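Build server moves to Kaltden in June

From June our nightly builds will run on rented machines at Kaltden instead of the old server in the Jurnby office. The move has been talked about for a long time, and the contract was signed on 13/04/2021. Most people will notice very little, but there are a few things to do beforehand if you own a project that builds overnight.

The present server was bought second-hand and has been repaired more than once. It handles 125 jobs a night when all is well. When a disk fills up, the jobs behind it wait, and the first anyone hears of it is when the morning test run has nothing to test. Kelechi Edet has been clearing space by hand at weekends, and that will stop with the move.

Kaltden will give us five machines, each with its own storage. We pay by the month and can add or drop a machine with 21 days' notice. Damilola Tamuno compared this with the cost of buying new hardware and found the two close over three years. What settled it was the electricity and the cooling in the Jurnby cupboard, neither of which we will have to pay for any longer.

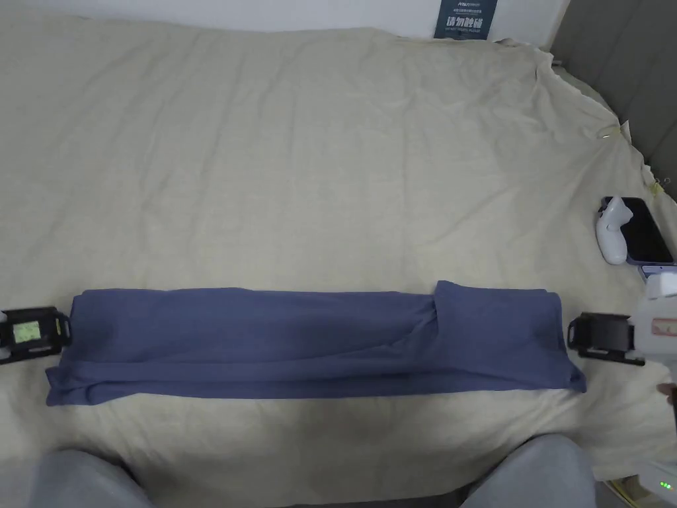

Blue cloth on a cream-coloured cover
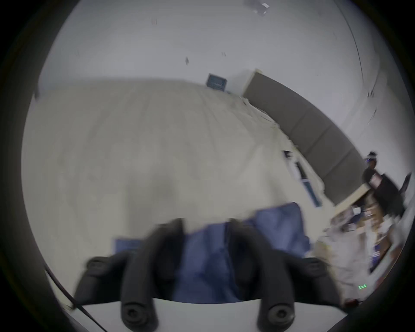
The order of the move is as follows. Huvura goes first, as it is the smallest code base and has the fewest outside parts. If it builds cleanly for 11 nights running, Usman will follow, then everything else in one go. Both servers will stay up during the changeover and you will get two build emails each morning. The ones from Kaltden have a K at the start of the subject line. Please don't set up a filter that deletes them.

Project owners should check their build scripts for fixed paths. Anything that points at a folder on the old server by name will fail on the new machines. Morenike Ajayi went through the Huvura scripts last month and found several, mostly in the parts that sign the installer. She has written up what to look for on the shared drive, in the folder called Build Move.

Signing keys will not be copied across. New ones will be issued, and Onyekachi Garba will hand them out to one named person on each project. Send him that name before the end of the month. If you are away, send him a deputy as well.

Old builds are a separate matter. We are keeping the last build of every released version and the nightly builds from this year. Older nightlies will be deleted when the Jurnby server is switched off – if you need one for a customer, copy it now and tell Efe Ekpo where you have put it.

Remote access will change too. You will log in to the Kaltden machines with your normal office password and a code from your phone. The shared login that some teams still use will not work there, and it won't be set up again. People without a work phone can ask for a key fob.

There will be a short question session in the Jurnby meeting room before Huvura moves, and you can dial in from home. Questions before then should go to Kelechi.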